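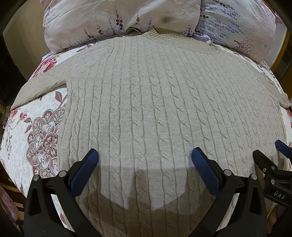

A cable-knit sweater laid out on a bed.

Link worker (health care)

A link worker is a member of a primary care team who connects patients with non-medical services in their community, such as walking groups, craft circles, debt advice, food programs and housing support. The practice of referring patients to a link worker is usually called social prescribing or community referral. Job titles vary and include community connector, wellness navigator and referral coordinator.

Role

Patients are normally referred by a physician or nurse, although some clinics accept self-referral. The first meeting is longer than a standard office visit and often takes place outside the exam room. The link worker asks about daily routines, family contact, income, transportation and interests, and the two agree on a short written plan. Follow-up is by phone or in person until the patient is attending an activity or has decided against it.

Link workers do not diagnose, prescribe medication or offer psychotherapy. Concerns of a clinical nature are passed back to the referring clinician. In most programs the link worker can read a limited part of the patient record and can add notes to it.

Training

There is no single qualification. Entrants come from social work, nursing, library services, teaching and retail. Employers commonly provide a short course in interviewing, safeguarding and record keeping, followed by a period of supervised work. Barnabás Nyitrai, in his handbook Referral Without a Prescription Pad, argued that local knowledge mattered more than prior health experience and that trainees should spend their first month visiting every group on the referral list.

The Grostgate program

The Grostgate Community Referral Program began with two link workers shared among four family practices. It was set up by Emese Erdős, a family physician, and Tõnu Adomaitis, who had managed the town's adult education center. In its first year the program received 600 referrals, of which 400 led to at least one meeting. Loneliness and low mood were the most frequent reasons given, followed by money problems and long-term pain.

Activities on the Grostgate list included a choir, a garden plot, a bicycle repair workshop and a knitting and mending circle held in the branch library. The circle had 70 members by the end of the second year and became a separate association. A swimming session for people with arthritis closed in August of the same year when the pool reduced its hours.

The program first kept its referrals on paper and later moved to Tuvow, a scheduling and directory system. Staff reported that the directory needed frequent checking, as small groups often changed their meeting places.

Evaluation

Measuring the effect of link workers is difficult. Patients differ widely in their needs, activities are not standardized, and many people drop out before a second assessment. A review by Botond Hegyi and Amancay Quiroga covered the records of 800 patients at Grostgate and a neighboring clinic, Jonell Family Practice. It found higher self-rated well-being among those who attended an activity for three months or more. Office visits fell slightly at one clinic and did not change at the other. The authors noted that there was no comparison group and that people who kept attending may have been in better health to begin with.

Criticism

Critics have said that referral depends on groups which receive no share of the health budget and may be unable to take more people. Others object that the approach treats poverty and poor housing as matters for individual coaching. The Fülöp report recommended that a fixed part of each program's funding go directly to the receiving groups. Grostgate adopted this in part, paying room rental for groups that accept referrals.

See also

Community health worker
Patient navigation
Preventive medicine
Social determinants of health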